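Edow Course Notes
Menu
Home / Service Automation / Unit 6

Unit 6: Reading a Product Sheet (the Zolturley Counter Kit)

Bring the sheet to class. Last November half the room left it on the bus, and we reviewed a robot from memory.

Zolturley sells a two-arm kit for bakery counters. The pitch is that it serves donuts. The verb "serves" covers a lot of ground, so our first job is to split it up: open the cover, pick the box, lift it clear, set it on the customer's tray, close the cover. Mark which of these the sheet promises and which it merely smiles at.
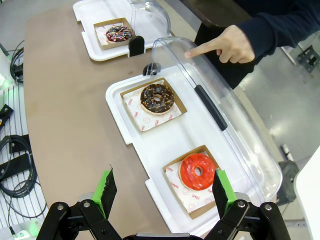
Price next. The fingertip set is listed at $149 and rated for 1000 grips. Divide, then ask what a busy shop gets through before lunch. The Strickland add-on (order screen, cheerful voice) is 1376 dollars and grips nothing.

Compare the rival Gemuner kit, which has one arm and a shorter brochure. Students always favor two arms. Write down why before you read further.
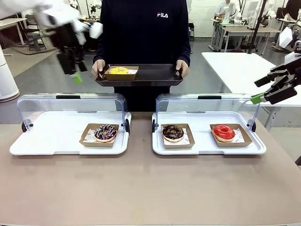
Handover is where the sheet goes quiet. It says "delivers to customer" and leaves the customer's side to your imagination. With a person holding the brown serving tray at waist height by its cut-out handles, the target is whatever height that person finds comfortable. Is that allowed? Page 2 says "fixed surface recommended," in the smallest type Zolturley owns.

For next time: one page, buy or don't buy. "It depends" loses points unless you say on what.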